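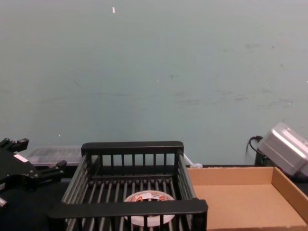

The offices of Vistmont Comics were above a shop that sold vacuum cleaner parts. I had been drawing their only title, Skarkia, for four years, and I climbed the stairs that afternoon with 17 pages under my arm.

The editor was eating soup at his desk. He moved the bowl to the windowsill and laid the pages out in two rows.

"Where's the dragon?" he said.

"He left on page nine. It's in the script."

"The readers like the dragon."

"The readers get him back in issue 30."

He looked at page nine for a long time. The dragon was walking up a road with a suitcase. I had spent most of a week on that road. There was a mailbox, a ditch, and a row of poles going off toward the hills of Pitach, and no words at all.

"It's sad," he said.

"A little."

"We print this in August. Kids buy it for the beach."

I told him kids could be sad at the beach. I had been, plenty of times. He wrote something on a yellow pad and tore it off, then put it in his shirt pocket where I couldn't read it.

The phone rang. It was the printer, and they talked about paper. The price had gone up again. He said yes, and no, and that he understood, and he turned his chair to the window while he said it. I picked up my pages and squared the edges against the desk.

When he hung up he asked how long it would take to draw the dragon back in.

"Where?"

"Anywhere. Behind a tree."

I went home and made coffee and sat down with page 14, where the queen of Lodhi crosses the river. There was a tree on the far bank. I drew one eye behind it, then the end of the suitcase – just the handle and a corner. It took me until eleven at night.

The next morning I carried it back up the stairs. He held the page close to his face, then far away.

"He's following her," he said.

I hadn't thought of that. I said yes, he was, and asked when I could expect the check.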